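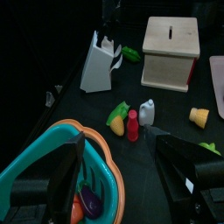 Robot arm coming to our returns bench - what happens to the people on it?

Posted in Workplace and Jobs, February 6, 2018

Shewit Ejigu

I work on the returns bench at a toy warehouse in Trindstead. We handle play kitchen sets mostly, the plastic vegetables, bottles, ice creams and so on. When a set comes back it gets tipped out, checked, and the pieces sorted into baskets so the sets can be made up again. There are 12 of us across two shifts and I have been there nine years.

Management have told us a robot arm with a two-finger gripper is going in by June. It has a small camera at the wrist and picks one piece at a time off a black table. They say there are no redundancies planned, but some of us will be "moved to supervising the cell" and nobody can tell me what that means day to day. My questions are:

Is it slower or faster than a person on mixed small pieces?
What does the supervising job consist of, and should it be paid the same?
Is there anything we should ask for before it goes in and not after?

I am not against it. My wrists are bad by Thursday most weeks. I would just like to know what I am agreeing to. We have no union on site, only a staff rep who changes every year.

Fuseini Lamptey

I was on a sorting bench at Tsikata when we got ours, so I can tell you how it went there. Yours may be a different make.

Speed. On mixed pieces it was slower than any of us for the whole of the first winter. It was fine with anything chunky that lay still, an aubergine or a pepper. It had more trouble with pieces that roll, pieces lying up against each other, and anything with thin bits sticking out, such as the handles on a knife block. Tipping a full set out in one heap was the worst thing you could do. We ended up spreading the pieces by hand first, and that was a job in itself which was not in anybody's plan. Ask who will be doing the spreading.

One more point on speed. The arm does not stop for a chat, so by the end of a shift the total looks better than it does when you stand and watch it.

The supervising job. In our place it meant:

Putting pieces out and taking full baskets away.
Clearing a stop. The arm halts, you press the hold button, open the guard, move whatever it has jammed or dropped, close the guard and restart.
Checking what it has put in the baskets. It puts things in the wrong one more often than you would expect, and it can't tell that a bottle smells of old milk or has been chewed.
Writing down the stops. We had a sheet for this and I would keep your own copy.

It is lighter on the wrists, that part is true. It is harder on the head. You stand about and then three things go at once. Four of us were trained on it at first and the rest stayed on the hand bench, and that caused bad feeling, as the trained ones got first pick of shifts. If everybody who wants the training can have it, push for that.

Pay. We stayed on the same rate for the first year and were then regraded, but only after our rep produced the stop sheets to show what we were doing. No sheets, no regrade, in my opinion.

Before it goes in I would ask for these in writing:

How many stops a shift are expected, and who answers for the target if there are more.
Whether one person is meant to look after one arm or two.
How long the training is and whether it is in paid hours.
Whether the wrist camera footage is kept, and whether it can be used to check on staff. Your hands will be on that table a fair bit.
What happens to the hand bench when the arm is out of action. Ours had been packed away, and we had to fetch it back from the store on the second day.

Good luck with it. Come back and say how it goes.

Stukska

They said no redundancies at mine too. Nobody was sacked but when people left they weren't replaced, so we went from 12 to not many. Ask about that as well.

Zatum

Agree with Fuseini about the baskets. Get them fixed down or put on a mat - ours kept getting nudged along the table by the gripper and then it dropped things where the basket used to be. Can't help on pay, I'm agency.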